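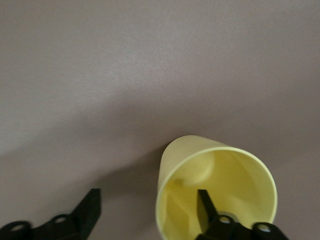
A yellow cup on its side on a tabletop.

Shared Tableware and Tabletops: Frequently Asked Questions
Flodstead Community Rooms, Whitlock Building
Last revised May 6, 2021

Who is responsible for clearing a table after use?
The group named on the booking. Clearing includes cups, bowls, cloths and any bins brought out from the storage room. A table is considered cleared when the top is bare and has been wiped from edge to edge.

May cups be left on the table between sessions?
No. Cups left standing or lying on a table are collected at closing time and washed again, whether or not they have been used. Please return them to the shelf marked Drinkware, mouth down.

Are the cups and bowls suitable for hot food and drinks?
The colored cups and bowls are intended for cold drinks, dry snacks and craft supplies only. Mugs for hot drinks are kept in the kitchen at the Bristetdale entrance and may be requested at the front desk.

How many pieces may a group borrow?
Up to 48 pieces per booking, cups and bowls counted together. Larger events may apply for as many as 400 pieces, provided the request is received in January for the calendar year ahead.

Which items go in which bin?
Used cups and bowls go in the clear bin. Used cloths go in the pink bin. Bins should be emptied before they are returned to storage.

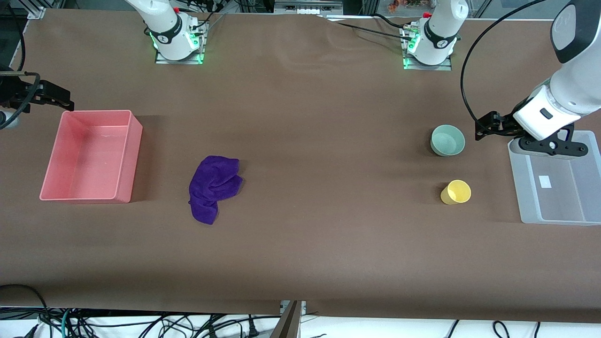
Pink bin, cloth, bowl, cup and clear bin on the table.

Must cloths be folded before they are placed in the bin?
Folding is not required for used cloths. Clean cloths that were not needed should be folded in quarters and returned to the drawer — please do not mix them with used ones.

What should be used to clean the tabletops?
Warm water and a cloth are sufficient in most cases. Claltileo surface cleaner is available from the front desk for marks that remain. Scouring pads and bleach are not permitted on any table.

What happens if an item is cracked or missing?
Report it at the front desk on the day of the booking. No charge is made for the first three pieces. The rooms hold over 1,987 pieces of tableware, and reports from users are the main way in which damaged ones are withdrawn.

Where may further questions be directed?
Room 105, Whitlock Building, during regular office hours. Written requests may be left in the box beside the door and are answered in the order received.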